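Been using the Gillik hand-held gripper kit for about a month now, so here are some notes for anyone thinking of ordering one. I paid for it myself. Long thread, sorry.

For those who haven't seen it: you hold the gripper, you do the job by hand, the camera records what the fingers see, and you use the recordings to teach an arm. I have a small arm at home and wanted it to clear a workbench. That's the whole project.

Ordered in November. The box took 13 days to arrive. Inside: gripper body, one pair of fingers, camera mount, two cables, a bag of screws and a printed card with a link on it. No camera. The shop page does say this, but a long way down.

The link on the card was dead. Wrote to support and Sille Toft replied the same afternoon with the right one. The guide itself is decent. A couple of the steps are in the wrong order – fit the camera mount before you close the body, or you will be opening it again.

Assembly took me a full evening. Bianca Sandu did hers in much less but she has built the older Liler one, which goes together in a similar way. If you've never built anything like it, set aside the evening.

Grip is comfortable for short stints. I do 30 recordings, stop, copy the files over and have a tea. Past that my wrist starts to complain. I have small hands, and the trigger is a long reach for me. Hryhorii Derkach has big hands and says he has no trouble with it at all.

Fingers are plain black blocks. They mark easily, so if you care about looks you won't be pleased. I don't. Spares are sold in pairs only.

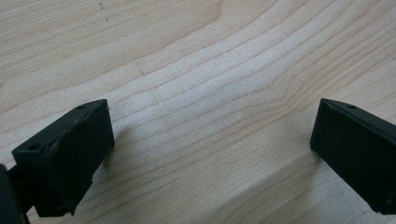

Setting the opening width is the first thing I'd spend time on. The default is wider than I need for pens and screwdrivers. There's a slider for it in the software, and the setting is kept between sessions, which the Liler never managed.

The software is called Ryu and it's the weakest part of the kit. It does the job. It also has to be restarted if you unplug the gripper, and the export window doesn't tell you when it has finished. I lost an hour of work the first time by closing it too early. Now I check the folder before I close anything.

Tracking has been good on my bench as long as there's something to look at. Plain surfaces are harder for it. Dilwyn Gronow suggested leaving a few bits and pieces round the sides, and I've had far fewer dropped recordings by doing that. Worth trying before you write to support.

Battery: roughly 6 hours if you switch it off in between. It charges from an ordinary phone charger.

Results so far. The arm picks up a marker pen and puts it in the pot most times I ask. It's poor with anything flat. A steel ruler defeats it completely, and I think that's down to the fingers. Marlene Cavalcanti stuck thin rubber on hers and says it helped with flat things. I've got some on order.

Compared with the Surkis one: Surkis is lighter and the software is a lot tidier, but you pay a monthly fee and your recordings go through their site. With Gillik you pay once and the files stay on your own machine. That settled it for me.

I'd give it 7 out of 10. Good hardware, fair price, software needs work. If they sort out the export window I'd put it up a point.

Will add to this once the rubber arrives and I've had another go at the ruler. Ask if there's anything I've missed – I'm slow to reply in the week.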